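Dimmers, LED lamps and the back room

The flicker in the back room began when I replaced the last of the halogen lamps with LEDs in June. It was absent at full brightness, slight at half, and bad enough near the bottom of the dimmer's travel that the room was unpleasant to read in. The wiring had not been touched. The fitting is a plain ceiling pendant with three lampholders on one circuit, controlled from the wall by the door and from nowhere else.

I had three Walau lamps in it, each rated at nine watts and marked as dimmable. The dimmer was the one that came with the house, an old leading-edge type made for filament lamps. A leading-edge dimmer holds the supply off at the start of each half cycle and then switches on abruptly. A filament has enough thermal mass to smooth this over. The electronics in an LED lamp do not behave like a filament, and many of them respond badly to the sudden rise in voltage.

There is also the matter of minimum load. The old dimmer needs a certain current to stay switched on through each half cycle. Three halogens supplied it easily. The LEDs draw far less, and at low settings the dimmer drops out and fires again at slightly different points from one cycle to the next. The eye reads that as flicker or shimmer. A faint buzz from the wall plate usually comes with it, as it did for me.

I tried the cheap thing first and put one halogen back alongside two of the LEDs. The flicker went away over most of the range. This confirms a load problem but is a poor permanent arrangement: the lamps dim at different rates, the colours do not match, and the halogen uses more power than the other two put together. 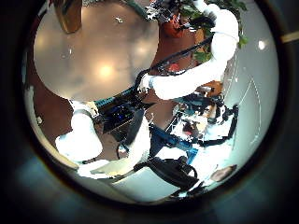
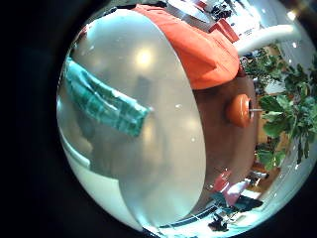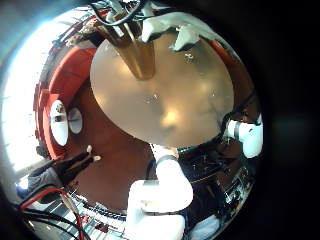 Why does a lamp sold as dimmable still flicker?

The word on the box means only that the lamp can be dimmed by something. It does not say which type of dimmer, or over what range, and the maker's compatibility list is the only reliable guide to that.

The Walau list turned out to be a single page and named the Mesik trailing-edge module as suitable. A trailing-edge dimmer works the other way about. It lets each half cycle start normally and cuts it off part of the way through, so the lamp sees a gentle rise from zero. The module also has an adjustable lower limit, set with a small screw on the side, which stops the lamps being turned down past the point where they are stable.

Solveig Hägglund fitted it. She works out of Rirnavbridge and had done our consumer unit the year before. She checked the depth of the back box before anything else, and it was just enough. The new module is deeper than the old one and runs warm, so the cables need to be dressed neatly behind it and not packed in against the case. She isolated the circuit, proved it dead, changed the module and refitted the same plate.

Setting the lower limit is best done in the evening with all the lamps fitted. Turn the knob to its lowest position, bring the limit down until the light becomes unsteady, then bring it back up until it is steady again, and a little further. Switch off, leave it for a few minutes and switch on again at the lowest setting. If any lamp fails to start, raise the limit slightly and repeat. Mine needed two attempts.

The result is steady over the whole travel and silent at the wall. The lowest level is brighter than the halogens used to go, and it does not turn orange as it falls, which some people miss. Chávez sell a lamp that warms in colour as it dims. I have not tested it on the Mesik module and it is not on their list, so it would have to be tried in one holder before buying a full set.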